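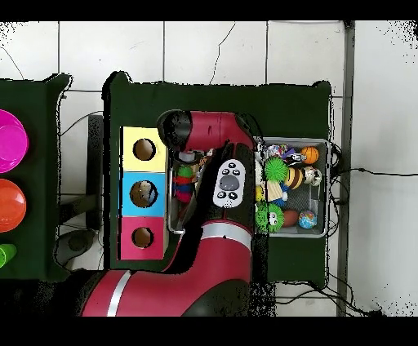
3.2 Sorting at home: what families told us

One of the real pleasures of this study was how eagerly parents talked about tidying up. We visited 40 households in Mostby and Argate and collected 391 diary entries, and nearly every family had a sorting rule of its own. Some went by color, some by size, and a few by which grandparent had given the toy (a rule that children defended fiercely).

Figure 3. Mixed toys in a wire-mesh basket, with three color-topped boxes beside it.
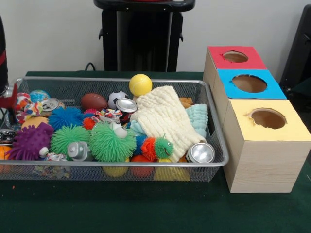
3.3 Children's own categories

Left to choose, the younger children rarely kept to their parents' rule. Following Verhoeven and Dierckx, we coded each grouping by the reason the child gave. "Things that roll" was a great favorite, and so was "things for the bath" — a group that grew richer each time we asked!

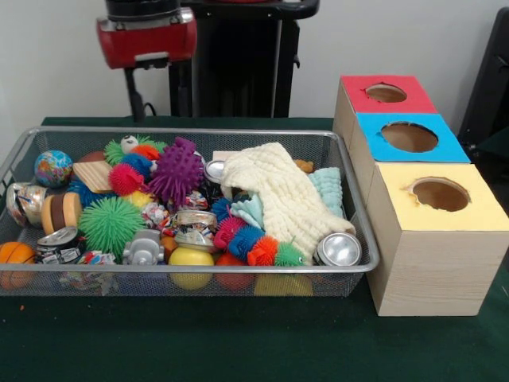 Older children liked to explain their groups to a sibling, and these exchanges gave us our best material. We return to them in Section 4, where Aerts's notes from the Argate visits are set out in full.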